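Why Do Some Cups Have Rings?

Look at the cups in your kitchen. Some go straight up like a pipe. Some are wide on top and narrow at the bottom. And some are made of fat round rings, one on top of the other, like swimming tubes in a pile. Today we will learn about this last kind.

Feel the shape

Put your hand around a straight cup. Your fingers lie flat on it. Now put your hand around a cup with rings. Between two rings there is a small valley, and a finger can rest inside it. When your hand is wet or soapy, the valley helps your finger to stay in its place.

The rings also make the wall stronger. You can test this with 2 sheets of paper. Roll the first one into a tube and press it gently from the side. Then fold the second one into many small waves, roll it also, and press again. Which one is harder to push in? A wall with curves does not bend so easily as a flat wall.

Old cups, new cups

People have made cups for a very long time. In the small museum of Skastthorpe there is a clay cup which is nearly 4,000 years old. It has lines going around it, and you can still see where the potter pressed the clay with a thumb. The museum has 378 cups and bowls, and children from Tivton school come every January to draw them.

Clay must be baked in a very hot oven. Plastic is different. It is melted until it is soft, and then it is pushed into a mold. The mold is like a cake pan: the plastic takes the shape of it and becomes hard when it cools down.

A cup with a face

A mold can have almost any shape, so a cup for children can look a little like an animal. Often one small part is enough. Put a beak on the side of a cup and your head says "duck!", even without feathers or feet.

Find the orange beak on the top ring of this cream-colored cup. How many rings can you find?
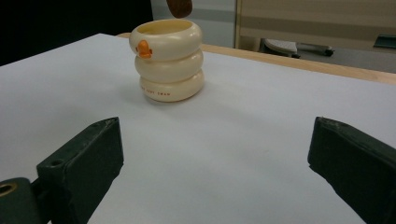 Draw your own ring cup

Take a pencil and draw three fat rings, one on top of the other. Make the top one open, so that somebody can drink from it. Now choose your animal. What is the one part that everybody will know? For an elephant it can be the trunk. For a rabbit it can be the ears. Color your cup and show it to a friend, but do not say the name of the animal. Let your friend guess first.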